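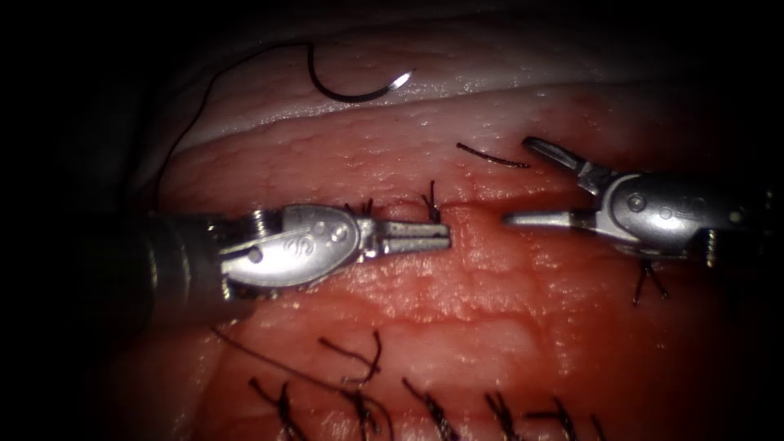
Is the Skolari suturing module worth the licence fee?
Group report, Mendora teaching lab, 30 September 2022

Skolari sells its module as a way to get novices tying "clinic-ready" knots on a surgical robot after 2 hours of practice. The quote to our lab was $4000 a year, pads extra. We doubted the claim in March and we still do.

We logged 112 stitches on synthetic tissue pads. The scoring software gave nearly all of them a pass. Our own marking was harsher: tails of uneven length, edges puckered where the thread had been pulled too tight. Skolari's score seems to reward speed and little else. It took no notice of tail length at all, which the brochure lists as a "core metric".

The brochure also cites 300 trainees at Lodthorpe. We asked for the data and got a second brochure.

Limitations: one console, one pad type, and markers who knew which stitches were whose.

We recommend the lab not renew. The pads are decent and can be bought separately through Gwynne.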